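Control Station Parts and Sorting Bench
Gallery: Kustport workshop, electrical section

Compiled by Gizella Szekeres
Last updated 5th January

This page covers the bench used for sorting push-button switches before they go into control stations. It is meant for people who assemble, repair or reorder the stations and want to know how the parts are kept and how they are named on the stock cards. Wiring diagrams are held separately under the Phelan drawings.

The bench takes two trays. Parts are divided by tray according to the current work order, and the color of a tray has no fixed meaning from one order to the next. A tray is assigned when the order is opened and keeps that assignment until the order is closed. Stock cards are filed by order number. Before September they were filed by button color, and a few of the older cards are still in the back of the drawer.

A switch is carded as a complete unit: button face, body and contact housing together. Loose lenses and loose contact blocks have their own cards. The order quantity for complete units is 32 per bag. Label stock is bought in rolls of 1000 and shared with the cable section.

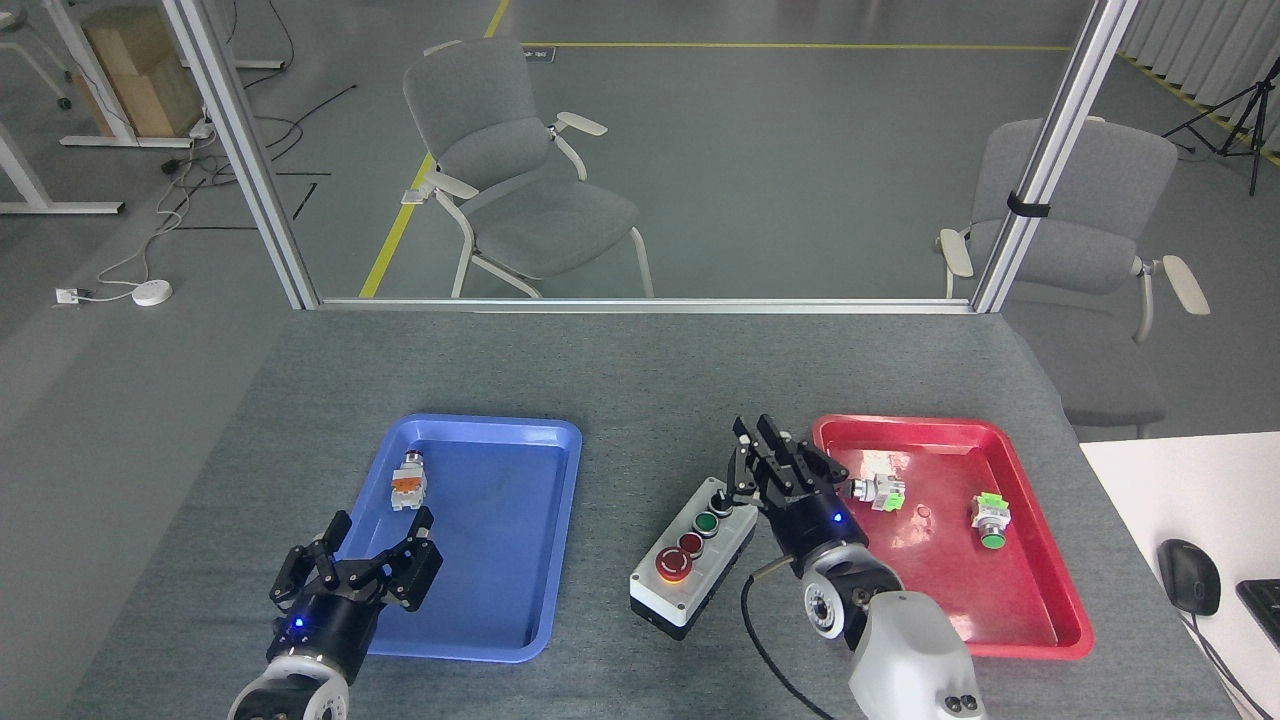
Bench with the blue and red trays on gray felt. Light gray control box between them: red mushroom-head emergency stop, dark red button, green button, black selector switch.
Push-button switches are in both trays, the orange-bodied one in the blue tray.

Kornél Simon wrote in to ask that the cards record the contact arrangement as well as the color. His point was that two green buttons can look the same from the front and still be wired differently inside, and that he had pulled the wrong one from a Rurketti bag twice in one order. He would also like the bezel diameter written on the outside of the bag, where it can be read without opening the seal.

The contact arrangement has been added as line 3 of the card. Write NO for normally open, NC for normally closed, and both if the block carries both. If the marking on the block cannot be read, check it with a meter and initial the card. Bezel diameter goes on the bag label, top right, in millimeters.

Emergency stop heads are carded apart from ordinary push buttons, including flat red ones. A mushroom head that has been removed from a station is not returned to stock. Tag it with the station number and put it in the Clilleck bin under the bench.

Card template: form 245. Blank copies are in the top drawer.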